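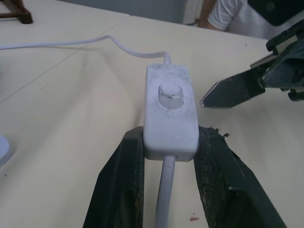

Akua Amoah wrote in to ask whether the pads grip well enough to press a rocker switch without the body turning in the fingers, and whether two arms are needed for it. One arm will hold the switch body. Pressing the rocker at the same time takes a second arm or a fixture, and the pair is sold for that reason.

Clunska two-arm bench kit

Supplied by Fundholm. Page last revised 8/14/23.

The Clunska is a pair of table-mounted arms with two-finger grippers and a camera at each wrist. It is meant for light handling work: cord switches, plugs, small housings and other parts that have a cable attached. The arms share one controller and can work on the same part from different sides.

What is in the box

Two arms with table clamps
Two grippers, tapered fingers fitted
Two wrist cameras with leads
Controller and mains lead
Stop button on a two-metre cable
One set of spare finger pads
Printed setup sheet

Order codes

601: complete kit, both arms
528: single arm, no controller
Finger pads are sold in pairs under the name Assefa. State left or right when ordering.

Reach and placing

Maximum reach is 800 mm from the centre of the base. The two bases should be set so that the working areas overlap in front of the operator. Parts with trailing cords need clear table on the cord side. A cord that catches on a table joint will pull the part round in the grip, and the controller reads this as a slip.

Grip

Grip force is set per task. For hollow plastic casings start at the lowest setting and go up one step at a time. Grip low on the body and leave the control free. Where a cord leaves the casing between the fingers, check that the fingers close on the casing only -- a trapped cord gives a false width reading.

Finger wear

The finger covering is a consumable part. Wear shows first at the tips and along the outer edges, where the material scuffs and then comes away in shreds. Light scuffing has no effect on grip. Shredded material should be trimmed, as loose ends can show up in the wrist camera view and upset part detection. Replace both pads of a gripper together. Run the width calibration afterwards.

Software

The controller runs Ultau, version 2 or later. Older task files open but lose their grip settings, which must be entered again. Files made for the single arm will run on either side of the pair once the base position has been changed.

Known limits

Glossy white parts on a pale table give weak edges under overhead light. A side lamp helps. Coiled cords are not supported in the present release; a fix was planned for May and has been put back.

Questions about fitting and spares go to Tolera Alemneh at the Fundholm service desk. Quote the order code and the controller serial number.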